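Brimcombe Door and Window Alarm, Twin Pack
Sold by Gomska Home Security

The Brimcombe is a small alarm for people who live alone, or who have a parent living alone and worry about break-ins. You put one part on the door and the other part on the door frame. When the door is opened, the siren starts within 2 seconds. It needs no phone line and no internet.

Many of our older customers told us that the keypad on the former model was difficult to read, so this one has a single large button in a dark colour. Hold it down to arm the alarm, and press it again to switch it off.

In the box
Door sensors with magnets, adhesive pads, screws, window stickers and a printed guide in large type.

Details
Product code: Wulura 67
Range to the optional Dhillon indoor chime: 200 m in open air, less through brick walls
Battery life: some 600 activations
Colour: white or grey

Renters can use the adhesive pads only. Please clean the frame with a dry cloth before, and wait one night until you test the siren. For a garage or a shed we recommend the screws.

Orders placed before noon leave our warehouse on the same day. The grey version is out of stock and will be back in April.
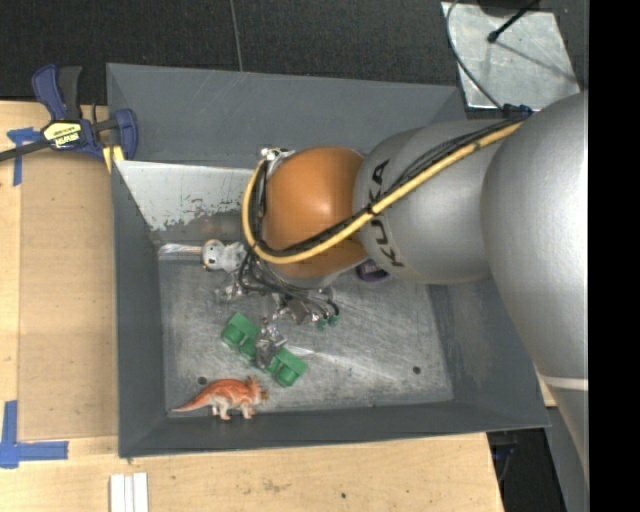

Spare magnets and pads are sold separately, and they fit also the older Brimcombe models.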